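From: Daranee Siriwan
To: Anley Hobby Room list
Subject: Re: Re: the tabletop and the power strip question

Hello all, and thank you Tín for getting this going again,

On Thursday evening Tín Ngô wrote:

> I was in for the sewing group and we had the usual trouble
> with cords. Two machines and the iron at one end, the lamp
> at the other, and everything reaching across to the wall.
> Can we PLEASE settle on a power strip that lives on the
> pale table? And before anybody buys clamps, can someone
> look at the edge? I seem to remember there is wood along
> it but I wasn't paying attention.
>
> Also, Suleiman, I still have your good scissors.

I had meant to answer this sooner, but we've had my sister's family staying and the house has only just gone quiet again. I did stop by on the way home from the dentist, with half my face numb, so if I was short with anyone in the hallway please forgive me!

First the table. I am still very fond of it. I know Uyên would like something darker that doesn't show every mark, and she has a point, because there are little dark specks on it, but for finding a dropped pin I don't think you can beat a pale gray-white top. And Tín, your memory is good. There is a thin strip of light brown wood along the edge. I would be careful about clamping anything hard onto that without a scrap of felt in between. I have a bag of felt at home from the Christmas stockings and will gladly bring it.

Now the power strip. The one I'd like us to keep on the table is the white one with the rounded corners and the round push buttons running down beside the outlets. I like buttons that are big enough to find with a thumb while you're holding fabric in the other hand. It does stand up a fair bit from the table, so whoever is cutting long pieces will want it moved to the side first. There's also a small tab at one end with an oval opening in it, something like a USB-C socket, but I didn't have a cable with me to try and I don't want to promise Tae-yang that he can charge his phone from it. 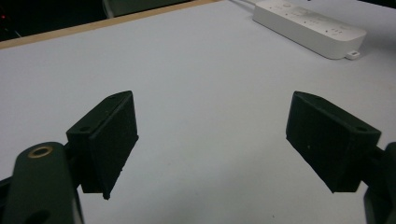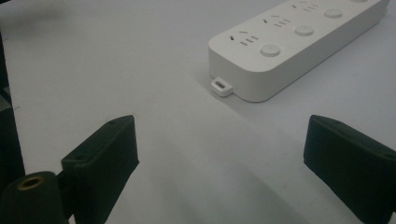

The tabletop with its wood edge in the first one, and the white power strip on the table in the second.

About the iron – I would still rather see it plugged straight into the wall. My mother was very firm about that and I have never shaken it off. The lamp and the two sewing machines can share the strip, and if the quilters want their own lamp too we can talk about it when they're back in October.

Suleiman asked me whether we should fix the strip down with those sticky pads from Hostwood. I'm of two minds. It would stop it from sliding, but then the paper-cutting people lose that corner for good, and they were there before us. Could we try it unstuck for 3 weeks and see who complains?

Uyên, would you mind bringing your long tape measure next time? I'd like the distance from the table to the wall outlet before we talk about a longer cord.

And Tín, Suleiman says to keep the scissors until the curtains are finished.

Warmly,
Daranee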